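# Bed-making from a step platform: what carried over from the trials

Workshop notes, Skinholm household group, 7 April 2026

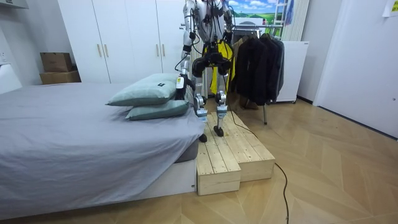
The question for this round was narrow: does standing height change how well a humanoid robot straightens a pillow and smooths a sheet? Earlier work kept the robot at floor level and changed only the arm motion. In this round the arm motion was held fixed and the standing surface was changed.

We ran 218 trials, split between floor level and a two-level pine step placed against the corner of the bed. Each trial began with the pillows stacked and slightly out of line, and ended when the controller (Mudau, same version throughout) reported that it was finished. A trial passed if the pillow edge was within 6 cm of the target line and the sheet had no fold taller than a finger width.

## Result

Raising the robot helped with pillows and did very little for sheets. From the floor, the arm came in low and pushed the lower pillow along with the upper one. From the step it came down from above, and the lower pillow mostly stayed put. Of the failures, 42 were double-pillow pushes, and all but 9 of those came from floor level.

Sheet smoothing failed at nearly the same rate in both conditions. The common fault was a ridge left parallel to the near edge. We think this is a wrist angle problem and will test it separately in August.

## Setup tips

These apply to anyone repeating the test at home or in a workshop room.

- **Build the step wide.** The tier the robot stands on should extend well past both feet. A narrow tier forces a stance correction in the middle of a reach, and the reach is then scored on a different posture.
- **Butt the step against the bed corner.** A gap lets the sheet drop between the two, and the next pull drags it tight.
- **Run plank seams lengthwise.** Cross seams caught the toe of the foot in early runs.
- **Leave the pine unfinished.** Varnish was tried on one step and removed. Feet slid on it during long reaches.
- **Route the power cable to the side away from the bed.** Check it again after every reset.
- **Use a plain sheet in one color.** Patterned cotton confused the fold measurement. Gray worked under every lamp we tried.
- **Mark the pillow start position on the mattress cover.** Marks on the sheet move with the sheet.

## Resetting between trials

1. Return both arms to the hanging position and wait for the joints to settle.
2. Lift the upper pillow clear. Do not slide it.
3. Square the lower pillow to the marks.
4. Replace the upper pillow slightly askew, using the card template.
5. Pull the sheet flat from the foot end, then let it drape over the near edge.
6. Log the reset in the Gazi sheet before starting the next run.

Skipping step 5 spoils the next sheet score even when the bed looks flat. Two early blocks were thrown out for this and do not appear in the totals.

## Limits

One bed height and one mattress were used. The sheet came from the Drosau linen set, washed once before use, and a stiffer fabric may behave differently. Pillow filling was not varied. The step height was chosen to suit this bed, so scale it to your own mattress before comparing scores.

Scoring was done by hand with a steel rule. Measure from the seam of the pillow, not from the piping.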